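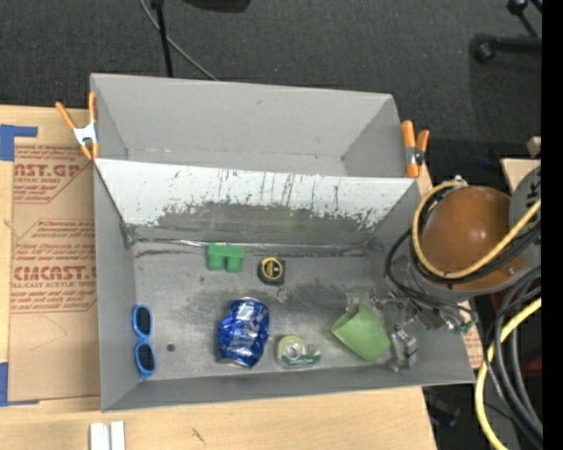

How often does a picking cell like this need looking after? Every working day for the bin and the fingers, and once a week for the cables, hoses and mounting.

Those are the intervals Comfort Tsikata settled on at Lindgate, where she has kept the picking cells going for three years. Before that she serviced packaging lines at Dollham. I talked with her on Monday, April 28, 2025, at her bench, and Nii Mahama, who writes the motion software for the same cell, joined us for the second half.

The cell is one arm, one gripper and one bin with two compartments. The arm moves mixed objects from one side of the divider to the other and then back again. Tsikata said most visitors ask about the arm first.

"The arm is the part I touch least," she said. "I wipe it, I listen to it, I check the bolts at the base. My time goes into the bin and whatever is hanging off the wrist."

The divider takes the most wear. Its upper part is white and covered in scratches, and lower down the surface has gone dark gray. She holds it in place with a spring clamp at each end, the orange-handled kind.

"I had it screwed in at first," she said. "Then every time we wanted to change the angle I had to get under the bin with a driver. With the clamps I can have it out and back in 2 minutes. You do have to tell the software they're there, though."

Mahama keeps a blocked zone around each clamp in the planner. If a clamp gets moved, the zone has to be moved with it, and he asks for a slow run afterward with a hand on the stop button.

"Comfort moved one along the wall last June and told me the next day," he said. "We got away with it. Now there's a line for it on the sheet."

Clear tape runs along the seam at the foot of the divider. Tsikata put it there to keep thin items from sliding under the panel, and she replaces it when an edge starts to lift. She cleans the seam first with a damp cloth and lets it dry, or the new strip won't hold. Scuffs on the floor she leaves alone. Crumbs of dirt she vacuums out in the morning.

I asked whether the worn floor bothers the vision system. Mahama said it depends on the object.

"Shiny things are harder than a dirty floor," he said. "A crushed can gives you a bright patch in one place and almost nothing next to it. Clear plastic is worse. With a tape dispenser you'll often find the roll and miss the end with the cutter. A green toy block is easy. If the picks on easy items start going bad, I stop blaming the vision and I ask Comfort to look at the fingers."

Her finger check has the same order each time. Power to the gripper off, then look at both fingers for chips, then push each one sideways to feel for play. After that she checks the small connectors, one at a time, and the thin wires running into them. She doesn't pull on the wires.

"You hold the connector body," she said. "If you tug the wire you can make the fault you were looking for. I did that on my second week here."

The cell's log had 3,607 picks on it since the last finger change when we spoke. She said she doesn't change them by number. She changes them when the play is there or when an edge has gone round.

The cables get their turn on the weekly check. A yellow cable loops around the rounded cover on the arm, with black ones alongside it that carry on over the bin wall to the gripper. The thick hoses hang lower, on the table side. Tsikata jogs the arm slowly to its far reaches and watches the loop at each one.

"Too tight and it pulls at the fitting. Too loose and it drops in the bin or catches the wall," she said. "I want it to move and then come back to where it was. If it comes back different, I stop and find out why."

Replacement hose comes from Dovhaniuk, cut to length. She keeps one spare set on the shelf and reorders the day it's used – the wait was long the last time she let it slide. The check sheets go into Plella, the shop's maintenance log, with a note for anything moved, including clamps.

The full weekly check takes her 55 minutes. Mahama would like it shorter and has offered to script the jog positions so she can step through them with one key. She has agreed to try it on one cell.

"As long as it waits for me at each stop," she said. "I need time to get around the table and look."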